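Ticket 134: Paper wrap for the bunches keeps springing open
Area: Workroom, flower wrapping
Opened: December
Status: open, nearly there

What's wrong
The small bunches of artificial flowers look lovely on the paper and then lose their shape as soon as they're wrapped. The left fold lifts, the stems slide down and the back blooms sink until only their tops show. On the first batch for the Malton shop, 13 bunches came back to the table for rewrapping. The big vase bouquets are fine and aren't part of this ticket.

Materials
Kraft paper off the Jindach roll, cut into large squares. Stems from the Bielecka boxes, mostly roses in peach, pink and mauve, plus the greenery. Tape and thin ribbon from the usual drawer.

Entry 1, 9.15 am
Started with the obvious one and swapped the tape. Wider tape holds the fold down for longer, but it shows on the front and it tears the paper if you have to open it again. Not keeping that. Good to have it ruled out, though!

Entry 2, 10.40 am
Turned the paper so it lies like a diamond, one corner pointing straight at me, with the bunch going down the middle. Oh, this is so much better. With the square laid straight I was getting a great flat edge across the top that hid half the flowers, and now there's a nice point standing up behind them. The fold still lifts, but the whole thing already looks like something you'd want to be handed.

Entry 3, 11.30 am
Had a go at the sliding. The stems are smooth plastic over wire and there's nothing for the paper to grip. I bound one bunch with ribbon just under the leaves before it went anywhere near the paper, pulled it tight, and then wrapped. Picked it up by the paper, turned it over, gave it a proper shake. It stayed put! Did three more the same way and only one slipped, and that was the one where I'd tied too low, down on the bare stems. So the tie goes high, right up against the lowest leaves.

Entry 4, 1.20 pm
Back to the lifting fold. I'd been blaming the tape all morning, but I think it's the curl in the paper. The sheets near the core of the roll are the worst (you can feel them trying to roll themselves up again). Tried three things:
- Curl side down, pressed under the big cutting board for 15 minutes. Flatter, still lifts a bit.
- Curl side up, no pressing. The fold goes the way the paper wants to go and stays there nearly by itself. Brilliant.
- Crumpling the sheet in both hands and smoothing it out again. Very soft, holds any shape you like, and I really love the creases with the dusty pinks. Takes longer, and it isn't to everybody's taste.

Entry 5, 2.50 pm
Order of laying out, for whoever does the next lot. Tallest bloom first, heads towards the far corner, stems towards you. Paler flowers next to it, rounded leaves tucked in under those, and anything dark or rusty red low down against the stems where it covers the tie. Bring the left corner over, then the right, then turn up the bottom. I've been putting the bunch a little above the middle of the sheet, which leaves enough paper below to fold up over the wire ends.

Still to sort out
The Mavholm order is for 300 bunches, so the crumpled version needs a decision before we cut any more paper. I'm for it! We also need to know whether curl side up still works on a fresh roll, where the paper is flatter to begin with. I'll wrap a few from the new one and leave them standing overnight.

Ticket left open for comments.
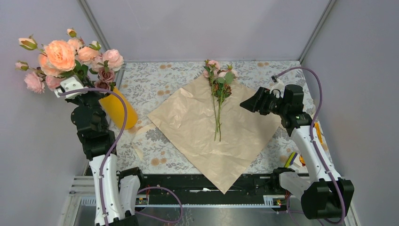
Reply from Bielecka: Please do go for the crumpled paper, it hides fingermarks as well. One thing on the ties, our ribbon stretches a little when it's pulled hard, so wrap it round twice and knot it at the back. If the stems still slide after that, try a strip of floral tape under the ribbon.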